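Skilto shelving and tables
Shop fittings > Display units > Low display

Skilto low display unit, black back / white edge

Retail shelf for small shops, kiosks, canteens, school tuck shops. Dark back panel so bright packets stand out, white gloss front edge to each shelf. Kick plate at the bottom with the same white edge. Sits straight on the floor, no feet to adjust.

In stock. Flat packed. Order code 609.

Shelves wipe down with a damp cloth. No scourers please, the gloss marks and we can't replace a shelf for that.

What's in the carton
Side posts, back panel, shelves, kick plate, bag of fixings, hex key. Instructions are the folded sheet taped inside the lid, people throw it out with the cardboard. If you've lost it email and we'll send the PDF.

Putting it up
Two people, 62 minutes was our time in the showroom and that's with one of us on the phone. Posts first, then back panel, then shelves from the bottom up. Leave the fixings finger tight untill everything is in, then go round with the key. Fix to the wall if children use the room. Wall bracket not included, order code 142.

Carpet or hard floor both fine. On thick carpet check it again after a week and tighten anything that's moved.

What goes on it
Tubes of crisps, bottles, tubs, cups. Tall things want the middle shelf. Cans look better with a gap between them than jammed up, and it's easier to get one out without knocking the next. Bottom shelf for multipacks or whatever's heavy.

No shelf dividers with this one. The Brarnico clip-on dividers fit the front edge, sold in packs of 2. The Wubshet ones DON'T fit, lip is too deep, please stop ordering them for this unit.

Goes with
Stainless steel table, brushed top, thin legs. Good for packing, pricing up, till overflow. Room for a box or two underneath. Sold seperately. Brushed steel shows finger marks, a drop of Oleo on a dry cloth along the grain gets rid of most of them. Along the grain, not in circles. 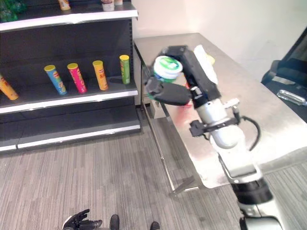 Put the table at an angle if the room's narrow, you can then get to the shelf end without squeezing past. Leave enough space to kneel down in front of the bottom shelf, you will need to when you restock.

Delivery
Kerbside only. Driver won't take it upstairs. Upstairs delivery can be booked by phone before the order goes out, can't be added after.

Returns
Unopened carton, 14 days. Opened, ring first. Damage in transit, photo of the carton AND the part please, same day if you can.

Colours
Black back / white edge only for now. The all white version finished in November and won't be back. A few odd white shelves left over, ask.

Trade and schools
Prices on request for larger orders. Hanan Srour looks after these, ask for her by name or put "trade" in the subject line. She needs delivery postcode, how many units and whether there's a lift.

Page updated March 7, 2018. Prices on the list sent out before this date no longer apply.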